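Print this page | E-mail this page

Drarnbridge Practice Shop: Set-up Guide
Section 4. Filling the produce stand

Before you start, the stand must be on its place on the carpet and all feet must touch the floor. Put the round table beside the stand and set the shopping basket on it, with both handles up.

1. Begin with the lower tier. Put the heavy vegetables first, for example cabbage.

2. Lay the cucumbers side by side in one direction. The customer can then take one and the others do not roll.
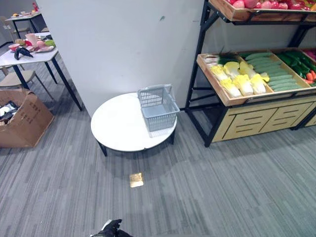 3. Keep the green onions at the back corner of their compartment, so the stalks do not hang in front of other goods.

4. Fill the upper tier with fruit. Do not pile the fruit higher than you can reach comfortably.

Note: The stand in the Mahasneh room is 70 cm deep. In other rooms please measure first.

CAUTION: Do not lean on the front lip of the upper tier, and do not use it to move the stand. Two persons must lift from the base.

5. If you have more kinds of vegetable than crates, put two kinds in one crate, one at the back and one in front. Choose colours which are easy to tell apart.

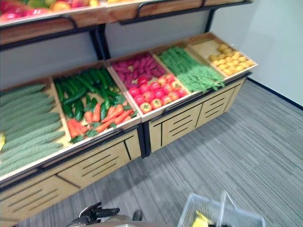 Fig. 2. Lower tier with mixed crates: sweet potatoes behind, peppers in front.

6. Press long beans together gently into one bundle. Check that not too many hang over the rim.

7. Write the crate contents on list 34 and give it to Birdie Blackwood before the first group arrives.

Last revised 23 October 2021

Print this page | E-mail this page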